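Alline 40 Sit-Stand Office Table

Home > Office Furniture > Tables > Alline Series

Item no. AL-40-W
Availability: ships from our warehouse, usually within a week
Finish: White, Light Gray, Sand

Overview

The Alline 40 is a height-adjustable table for one person. It is built for shared offices, front desks and home workrooms where the same table is used by people of different heights. The top is a single flat piece with no cutouts on the front side, so a keyboard, a notepad and a screen can go wherever you want them.

The legs are driven by two motors, one in each column, and run from a hand switch under the front edge. Hold the up or down button until the table reaches the height you want. The switch stores three heights. To save one, press M, then the number.

Alline tables are made by Sernix. The same legs are used on the 200 cm version, which has a third column in the middle and is sold on its own page.

Specifications

Top: melamine-faced board, 25 mm thick, 2 mm edge band
Width: 140 cm
Depth: 67 cm
Height range: 67 to 127 cm
Lifting capacity: 82 kg, spread evenly
Columns: steel, two-stage, powder coated
Feet: steel with leveling screws
Power cord: 3 m
Carton 1: top
Carton 2: columns, feet, crossbar, switch, hardware bag

What is in the box

Table top
Two columns with motors
Two feet
Adjustable crossbar
Control box and hand switch
Cable tray, 82 cm long
Screws, hex key, cable clips
Printed instructions

You will need your own Phillips screwdriver. A cordless drill is fine for the wood screws if you set the clutch low. The holes in the top are already drilled for the Alline legs. If you are mounting the top on Hetari legs from our older range, the two rear holes do not line up and you will have to drill new ones. Use the paper template that comes with the Hetari adapter plate (sold separately).

Assembly

Lay the top face down on the carton. Screw the crossbar together loosely, attach both columns, then tighten everything once the legs stand square. Plug both motor leads into the control box before you turn the table over. Turning it over takes two people.

Before first use, hold the down button until the table stops at its lowest point, let go, then hold it again for ten seconds. The display will blink and show the height. Repeat this step whenever the table has been unplugged for a long time or shows E2.

Screens and accessories

A screen on its own stand can go straight on the top. If you prefer a clamp arm, the rear edge takes clamps up to 60 mm deep, and the crossbar sits far enough forward to stay out of the way. We do not recommend grommet arms on this model.

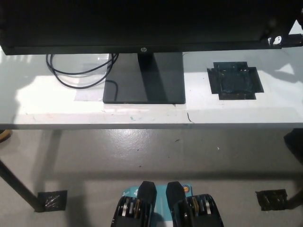
White finish with an HP monitor on its own stand.

Leave enough slack in the screen and power cables for the table to reach full height. The cable tray screws to the underside at the back and holds a six-outlet power strip.

Care

Wipe with a damp cloth and a little dish soap. Dry afterward, especially along the edge band. Do not use scouring pads or acetone. Retighten the column screws after the first month.

Customer reviews

"Bought four for the Hodoroagă office. Three went together fine. One was missing a bag of screws and a new bag came in two days. The motors are quieter than our old tables. I would like a longer power cord." Petrică Jitaru

"Good solid table. The white shows coffee rings if you leave them overnight but they wipe off. It wobbles a bit at full height on carpet, less so after I set the leveling screws." Rizwan Niazi

Warranty and returns

Five years on columns and crossbar, two years on motors, control box and switch. Unassembled tables can be returned within 40 days in the original cartons. Marks from clamps are not covered.

Related items

Alline 200 Three-Column Table
Alline Drawer Unit, narrow
Hetari Adapter Plate
Cable Tray, spare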